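The banana goes in the bowl

Teaching a machine to tidy a table takes patience, plastic fruit and a high tolerance for the word "again"

At ten past nine on a Thursday, in a converted print works on the wrong side of the ring road, a grown adult with a good degree is moving a toy banana. She has moved it before. She will move it again before the kettle boils, and after lunch she will hand over to a colleague, who will move it some more.

The company is called Birhane and it wants to build a robot that can clear up after people. The robot is called Neno, which sounds like a brand of children's toothpaste. I had come to find out how Neno gets its education, having been promised by the website that it "learns the way we do". If so, we learn by having somebody take hold of us and push our arms about.

The method is simple enough to explain in a lift. An operator steers the arm through a small task from start to finish while the computer writes down everything: what the cameras saw, where each joint was, how far the gripper had closed. One such run is called an episode. A heap of episodes goes into a learning system overnight, and in the morning you find out whether the heap was big enough. It usually wasn't.

A good operator gets through 80 episodes in a shift, not counting the ones thrown away. I asked what gets an episode thrown away and was given a printed sheet. Dropping the object is fine, as long as you pick it up again; the machine ought to see how a mistake is put right. Dithering is not fine. If you hover over the bowl wondering what to have for tea, Neno will learn to hover over the bowl, and it will do so with great conviction.

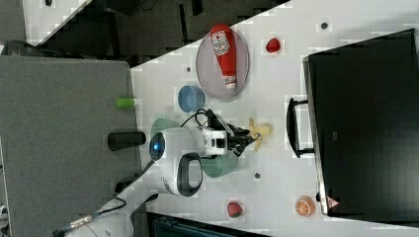 ISSUE 66 | PAGE 7

The cast that morning was a small one: the banana, already in the gripper, a pair of strawberries, a slice of orange, and a ketchup bottle laid along a grey plate like the catch of the day. There was a blue cup as well, and a mint-green bowl that spent a good deal of its time underneath the arm. Toys are used because real fruit goes off, and because a gripper that is still finding its own strength can do unspeakable things to a strawberry.

Between episodes everything gets moved. This is the part of the job that operators complain about, and I came to see why. People, left to themselves, are hopeless at making a mess. Ask someone to scatter a few things on a table and they will lay them out nicely, with even gaps, a comfortable distance from the edge. Do that for a week and you have a robot that can tidy only a table that was tidy to begin with. Birhane now uses a little program that tells the operator where each thing should go. Before that they had a pack of cards, and before that an argument.

Then there is the matter of wording. Every episode is filed with an instruction in plain English, and it turns out that plain English comes in several flavours. One operator wrote "put the banana in the bowl". Another wrote "place banana into green bowl". A third, since moved to sales, wrote "banana bowl". The firm spent most of September deciding whether to make everybody write the same thing, and concluded that customers wouldn't, so neither should they. "Banana bowl" was kept.

The obvious question is why anyone bothers with a real arm when a simulated one never needs its cables looked at. Birhane has tried. Its simulated Neno could clear a simulated table beautifully, in a world where nothing slid, squashed or rolled under the radiator. The real one took that training and pushed a cup steadily towards the floor. These days the simulator is used for rehearsals, and the proper lessons are given by hand.

A rival outfit, Kambridge (with a K, and yes, they have heard all the jokes), takes the opposite view and collects from anyone who will lend it a kitchen. Its examples are wilder and there are a great many more of them. Birhane's people speak of this with the careful politeness of bakers discussing a supermarket. Both firms send their episodes to be checked by Flosov, a small company whose staff watch other people's tidying all day at double speed and mark where each task begins and ends. I rang to ask what that was like. "You get opinions about wrists," I was told.

Before leaving I was allowed a turn. I had assumed that a lifetime of picking up bananas would stand me in good stead. My first go took so long that the computer asked whether I was still there. On my second I missed the bowl. By the third I had it, more or less, and looked round for applause, but the operator was already typing. Of my 3 episodes, she said, one might be usable as an example of recovery.

She put it in a folder marked "visitors", and went back to moving the banana.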